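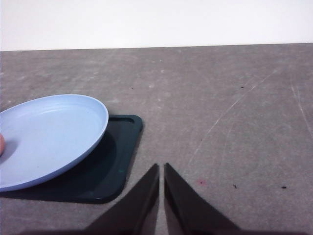
Does putting a plate on a tray change where people set down their food? In our sample it did, mostly by drawing the plate towards one side of the tray and leaving the rest of the tray clear.

4.2 Plate and tray placement

Figure 3. A light blue plastic plate on a dark green tray, with the gray tabletop and plain wall behind.

The tray condition was run at the Larkby site in August with 16 adults, 12 of whom had also taken part in the bare-table condition. Each person laid out a snack for one, ate it and cleared up, and was told only to use the table as they would at home. This gave 132 placements for coding. We kept the Clitus scheme, in which a plate is coded as centred, offset or overhanging according to its position on whatever lies beneath it.

Offset placements were the most common in the tray condition. People tended to leave one end of the tray free for a cup, even when they had not yet poured a drink. Overhanging placements were rare, and most were corrected before eating began – usually with a small push of the plate's rim.

Colour was recorded but not analysed. A pale plate on a dark tray made the rim easy to find when coding, and the two coders disagreed less often than they had in the bare-table condition. The raised lip of the tray was also a useful reference, as it gave a fixed line to measure from. Coding rules for trays with rounded corners are given in Appendix B.

Small foods were harder to deal with. Round items moved on the plate whenever the tray was shifted, and we coded their position only once the tray had been at rest for the full interval. Nogueira reports the same difficulty with bowls, although the Flirlow trays used in that work had a deeper lip and a textured base.

Clearing up is treated separately in Section 4.3.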